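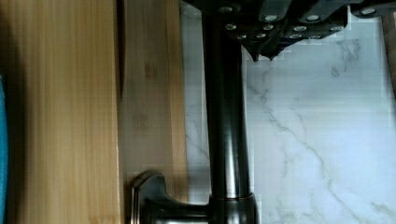 The gripper over the marble, next to the faucet. Wijaya demo kitchen, 13 Oct 2018.

I went to the Wijaya open day with a budget sheet and a promise to my boss that I would sign nothing. Slamet Hutapea, who runs our test kitchen, came along to keep me to it, and was the first to ask about delivery dates.

The demo kitchen is nicer than mine. Marble, a dark bronze-looking faucet, good wooden boards. Our kitchen has steel counters and a sink that screams, so I asked what a site survey would cost. It's extra. So are the spare fingertips, the wrist camera mount and the training, which runs 7 days and doesn't include lunch.

Tirta Pelupessy took us through the payment plan: 50 percent on order, the rest within 90 days of installation. I asked what counts as installed. She wrote that down, which I didn't find comforting.

Zodwood had the next booth and a lower price, until you added the software license, renewed every March. Their brochure covers it on page 13, in gray type.

My sheet now has a line for the arm, a line for grippers and a much longer line called "other." Slamet wants a second quote from Zodwood without the license, to see what they say. Wijaya is holding its price for us until March, and I still haven't signed anything.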